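2023-07-18

Cup handling, hand-held gripper, continued. Lowri Morris on the second device, me on the first, Elin Lougher keeping the log and her opinions.

The question for today is the same one we failed to answer last time: does the policy get better because we feed it more demonstrations, or because the later demonstrations were done by people who had finally learnt how to hold a cup? The Huteo set has 1,000 episodes in it and the loss curve looks lovely, which has so far had no bearing on whether the arm can put a cup down.

So I cut two training sets of 384 episodes each. Set A is the earliest 384, all fumbling included. Set B is the last 384, same operators, same cups, same table. Nothing else changed: same encoder, same crop, same action horizon. Each gets 72 trials on the arm, start positions drawn from one list so that neither set gets the easy corner.

Results so far, cup to target, counted as a success only if it ends upright and fully inside the ring:

- Set A: 41 of 72
- Set B: 38 of 72

I had money on B. Lowri had a biscuit on A and has been unbearable.

My guess is that the tidy demonstrations are too tidy. By the end we all approached the cup along much the same line, so the policy has hardly any idea what to do when it arrives a bit wide. In A we arrived wide all the time and had to sort it out, and the sorting out is in the data. The failures bear this out a little. Most of the B failures were at the approach - a finger clips the rim and the thing carries on regardless, closing politely on air. The A failures were spread about, with more at the release, where it dithers. Three trials' difference isn't a result, though, and I'm writing that down before I start believing my own story. 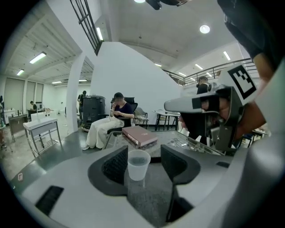

Pose tracking was the other nuisance. We lost the marker in 10 of the new episodes, nearly always when the wrist was turned well over and the plate went edge-on to the camera. Elin's view is that we should throw those out. Mine is that throwing them out quietly removes every steep wrist angle from the set, and then we'll spend August wondering why it won't tilt. Compromise: keep them, flag them, interpolate gaps of up to five frames and drop only the stretch that's longer than that. The Virnier script already does the interpolation but starts counting frames at one, whereas the logger starts at zero, so everything it has ever filled in has been a frame late. I've fixed it. I have not looked at how many older runs that touches and don't intend to before lunch.

Clear and frosted cups: still pooled. They shouldn't be. The depth estimate is noticeably worse on the clear ones and I can't tell from the trial sheet which was used when, the column being headed "cup" and filled in with "yes". New column added, please write the type.

To do:

- Rerun A and B with two more seeds each before anyone says anything at group meeting
- Set C: 384 drawn at random from the whole lot. Should have been there from the start, my fault
- Plot approach angle at first contact for A and B, same axes
- Recheck finger pad offset in the Wakenik config; Lowri thinks the left one is out
- Elin to move the raw episodes to Org and not rename the folders this time
- Biscuit owed to Lowri, pending seeds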